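In Praise of the Bad Take

Aug 8, 2024

I have spent a good part of the summer hanging cups on a rack. More exactly, I have spent it driving a pair of robot arms that hang cups on a rack, at the Berneo lab in Drakdale, so that a learning system can study the recordings and pick up the habit. In June we passed 2294 recordings, and there was cake. Then we went through them to see which were fit to train on, and by the time the cake was gone so were 569 of them.

I would like those 569 back.

The rules for throwing out a take were written before I arrived, and they have the charm of all rules written by people who have not yet done the job. A take is good if the cup goes from table to peg in one smooth motion. A take is bad if the operator hesitates, regrips, bumps the rack, sets the cup down again or changes their mind about which peg looked friendlier. By this standard I have never once had a good take in my own kitchen.

What we keep, then, is a record of people at their best. The system sees a cup picked up neatly and hung neatly, over and over, and concludes quite reasonably that cups are easy. It never sees a cup slip sideways in the gripper, so when one does, it carries on as if nothing had happened and delivers the cup with great confidence to the air beside the peg.
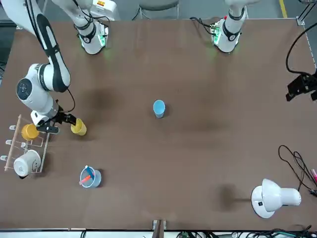

The case for mess

A cup tilted beside the rack with the gripper closed on it is the most interesting moment in the whole job. An experienced operator does something there. She backs off a little, or turns the wrist, or lets go and starts over from a better side. That small decision is the thing we say we want a machine to learn, and under the present rules it is the thing most likely to get a recording deleted.

The usual answer is that bad examples teach bad habits. I grant that some do. I have personally recorded 11 takes in a row in which I aimed at the wrong peg, and I would not wish those on any student. But a fumble followed by a recovery is a different animal from a fumble followed by the operator going to lunch. We could mark where the trouble begins and where it is put right, and keep the second part at least. Our labeling tool, Pace, already has a field for notes. At the moment it is used mainly for complaints about the chair.

The same goes for the table. There is a school of thought at Brodeck, where I worked before, that everything unrelated to the task should be cleared away before recording. Their tables were beautiful. Ours has a desk lamp on it, and markers, and cables, and shadows wherever the light feels like putting them. I used to tidy. Now I leave things be, having yet to meet a household that clears the room before putting away a mug.

There are 2 changes I would make tomorrow. Stop paying operators by the clean take — it teaches them to avoid every awkward cup — and put the rejected recordings somewhere we can find them again. Storage is cheap. My afternoons are slightly less cheap, and a fair number of them are in that folder.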